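Put the Water Results Where People Will Read Them

29/07/2026

Every summer a leaflet arrives with my water bill. It is folded in four, printed in gray, and titled with the word "annual." It lists what was found in the town's drinking water last year, along with the legal limit for each item. I have lived in Tramthorpe long enough to have thrown away a good many of these. This year I read one, and I think the town should stop sending it in this form.

My complaint is with the leaflet. I drink the water from the tap, I cook with it, and I have no plans to stop. The people who run the plant seem to do careful work. What they do with their results afterward is a different matter.

Start with timing. The leaflet covers a year that ended months before it was printed. If the lead level at a tap on my street was high in November, I would learn about it the following July, and only as part of a town-wide figure. By then I would have filled the kettle several hundred times.

Then there is the language. The main table has nine columns. Two of them are headed with abbreviations that are explained on the other side of the sheet, so you have to keep turning it over. Units change from one row to the next. A reader who wants to know one thing, whether the water at home is fine, has to work through all of it and then guess.

The last problem is the averaging. Tramthorpe has old houses near the river and new ones up on the Soltness road, and their pipes have little in common. Some of the river streets still have lead service lines. The Soltness development was built with plastic. A single number for both tells neither group much. People in the new houses may worry for no reason, and people in the old ones may not worry enough.

I asked at the town office whether I could see the results for my part of town. The woman at the counter was polite and gave me a form. The form asked for my reason. I wrote "I drink it." The reply came by mail after several weeks and had the same table in it, in larger type.

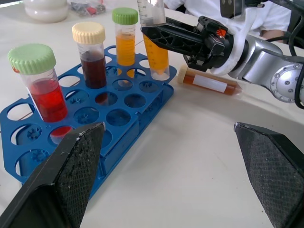
Should a town publish every test result as soon as it comes in?

Every result that has been checked should go up within a few days, sorted by street or district, with a sentence in everyday words saying whether it is within the limit. A result that has not been checked can wait until it has been.

I know the main argument against this, because I have heard it at two public meetings. It says that people will see one odd number and panic. Test results do move around. A sample can be taken badly, or from a faucet that has not been run in a week, and the figure will look worse than the water in the main. Officials worry that their phones will ring all day over a reading that turns out to mean nothing.

I think this sells people short. We read weather forecasts that change by the hour and we manage. We read pollen counts. If a reading looks odd and a note beside it says the tap is being tested again on a given date, most people will wait for the second test. Some will call. Answering those calls is a fair thing to ask of a public water system.

People also panic when they are told nothing. Three summers ago the water on the river side came out brown for two days after a main was repaired. It was rust, and it cleared. The town posted a notice on the third day. By that time the supermarket had sold out of bottled water and half my neighbors believed something had gotten into the reservoir. A short notice on the first morning would have spared everyone the trouble.

The second argument is cost. The town now pays a firm called Khondokar to put the leaflet together, and the contract, which is a public record, comes to $800 a month. For that we get one sheet of paper a year and a web page that holds a copy of the same sheet. I find it hard to believe that a plain list, updated when results come in, would cost more. The results already exist. Somebody types them into a computer. The list could be made from that.

Grarurus, a smaller place up the valley, has done it this way for a while. Its water page is not pretty. It has a list of districts, and under each one the latest results, the date the sample was taken, and the limit. When I looked, the most recent entry was four days old. There was also a phone number, and a person picked up when I called it to ask how the page was kept. She told me they get a few calls a month, mostly about hardness and kettles.

Tramthorpe could copy that page without changing much. I would add two things to it. One is a map of which streets still have lead service lines, as far as the town knows, with the unknown ones marked as unknown. The other is a printed version at the library and the post office, for people who don't use the web and who are often the ones living in the oldest houses.

The leaflet could stay, if the rules call for something in the mail. It could be a single card, giving the address of the page, the phone number, and anything that went over the limit in the past year.

The water contract is up for renewal in November, and the meeting where it will be discussed is open to the public. I plan to go and ask for the change. The leaflet says comments are welcome, on the back, under the abbreviations.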